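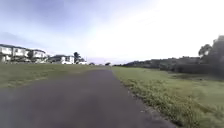
*The asphalt path, with the lawn on the left side.*

## From the family files: the Serrano line at Clarthorpe

Many members have asked what became of the Serrano papers after the old reading room was closed, so I give the news for this issue.

The papers came to our society in March. They were kept for a long time by a granddaughter in Grallport, in two tin trunks, and she has now passed them to us with permission to copy everything except the private letters. In total there are 702 pages. Most are in English, but the oldest ones are in Spanish and I have had the pleasure of reading these first.

The founder of the family in our district was born on a farm outside Clarthorpe in 1893, the fourth child of a cooper and a dressmaker. He attended the one-teacher school until he was 12 and then worked at the Fivurine sawmill, first as a sweeper and later in the office, where his neat handwriting was noticed. By correspondence he earned a bookkeeping certificate. It is in the trunk, folded in four, with a tea stain on the back.

He married at 26 and had five children, of whom three stayed in the district. For 19 years he was secretary of the Clarthorpe school board. His minute books are very dry to read, but he wrote small remarks in the margins about the weather, the price of flour and the colour of the new inspector's coat. From these I have learned more than from the minutes themselves.

One question is still open. The family always said he retired when the sawmill closed, but his pay book continues for some 49 weeks after that. Perhaps he was kept on to finish the accounts, or perhaps the closing date in our own index is wrong - I would not be surprised, as I typed that part of the index myself.

If you have any Fivurine pay slips, calendars or letterheads at home, please bring them on a Wednesday evening, from 6:30. We scan them while you wait and you take the originals home again. Relatives of the Grallport branch are especially welcome, also those who spell the name with one r.

The Spanish letters will be printed in the next issue with my translation beside them. Corrections to the translation are welcome too, preferably in pencil.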